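Bullidside Tool and Toy Library
Progress report to the Kartha Fund, second period
24/03/2026

Sending this a bit late, sorry, the boiler inspection ate the week. Same headings as last time so you can compare.

Where we are

Open and lending. Membership stands at 124 households, up from the handful we had when the first report went in. Most live on the Bullidside estate or the two streets behind it. A few come over from Kundum on the bus, which we didn't plan for and which makes returns harder, because nobody wants a carpet cleaner on their lap for the whole journey. Looking at whether the Kundum community room would take drop-offs one morning a fortnight. They've said maybe.

200 items on the shelves now, catalogue finished at last. Every one has a number, a condition note and a photo of what should come back in the bag. The photos have cut arguments at the desk right down. Before that we had three different ideas of what belonged in the tile cutter case.

Most borrowed: carpet cleaner, hedge trimmer, sewing machine, the big ride-on tractor. Least borrowed: anything to do with plastering. Plastering kit is heavy, takes up the whole bottom shelf and has been out once. May swap it with Ernell, who have a waiting list for theirs and too many wallpaper tables.

What we said we'd do

Evening opening. Done. One evening a week, half five to eight. Busier than the daytime from the start. We'd like a second but can't staff it out of the current grant.

Repair bench. Half done. Bench is in, vice is on, lighting still poor. The electrician quoted, then went quiet, then quoted again for more. Going with somebody else. Small repairs are happening anyway under a clip lamp.

Safety testing. Done for everything with a plug. 8 items failed and were taken off the shelves. Five have been mended and retested, the others are scrap and have gone to the tip. We underbudgeted for this, see money.

School link. Not done. The primary was keen in the autumn but the person we dealt with has moved on and we're starting from scratch. Realistic date is June. If that's a problem for you please say now and we'll put the hours into something else.

Toy side

Slower than tools but growing. Families borrow in bursts, holidays mainly, then nothing for weeks. Jigsaws are a nusiance to check in. We've stopped counting pieces and now ask people to tell us if one's missing, and they mostly do. Dressing-up clothes were dropped, the washing was too much.

Board games go out well on the evening session. Baby stuff goes out for far longer than the three weeks we allow and we've decided to let it. A bouncy chair is no use to anyone for three weeks. New rule is three months, renewable by text.

Storage and moving things about

The back store was damp when we took it on and it's still damp along the north wall. Shelving has been pulled forward by a hand's width and that's helped. Anything with fabric or paper in it now lives on the top two shelves. We asked the landlord in writing about the gutter, twice. No answer yet. A word from the Fund might help here, if that's something you do.

Cardboard lasts about a season with us before the corners go. Plastic crates are better but cost more, so we're changing over as the boxes die. Fragile and paper things get boxed, taped and marked before they go on the shelf.

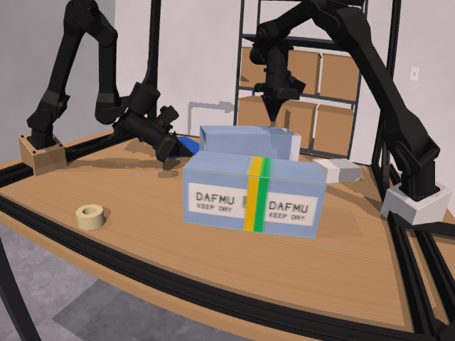 Pale blue carton on the worktable, and a nearer look at a pale blue box.
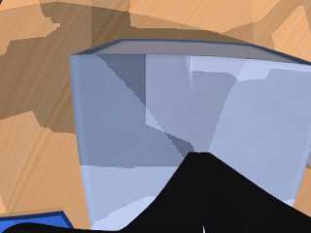
Labels are the other job. The first lot were handwritten and half of them have rubbed off. New ones are printed, bigger, number first and name second, and stuck on the end as well as the top so you can read them when things are stacked. 31 still to do. Should be finished before the next report.

We also need a proper sack truck. The borrowed one went back to Ernell and since then it's been two people per carpet cleaner.

Money

Spend is slightly over on testing and under on publicity, and we'd like your ok to move the difference across. Spreadsheet comes seperately by email. Rent unchanged. Insurance went up at renewal, not by much, and the new policy covers loans outside the estate, which the old one didn't quite.

Late fees bring in next to nothing and cause bad feeling at the desk. We'd like to scrap them from the summer and ask for a small deposit on the larger power tools only. Ernell did this last year and their returns got no worse. Would need your agreement as the fees are written into the original bid.

Problems

Staffing on the evening session. Two people is the minimum and twice we've opened with one, which we shouldn't have. Have now got a reserve list. If the reserve list fails we close and put a notice on the door.

The booking system. It double-books if two people press the button inside the same minute. Supplier knows. Workaround is we ring people the day before for anything popular. Takes an hour a week we'd rather spend on other things.

Parking outside. Not ours to fix but people mention it every session so it's in here.

Next period

Lighting over the bench. Finish labels. Decision on Kundum drop-offs. School link restarted. Garden kit checked over and blades sharpened before the rush, ideally before the grass gets going, though it already has.

Members' survey goes out with the next newsletter, short one, five questions. Last time we asked twelve and hardly anyone got to the end. Will send you the answers as they come in, no need to wait for the full report.

Could you confirm the date of the next payment? The letter has one date and the portal has another, and the rent is due in between.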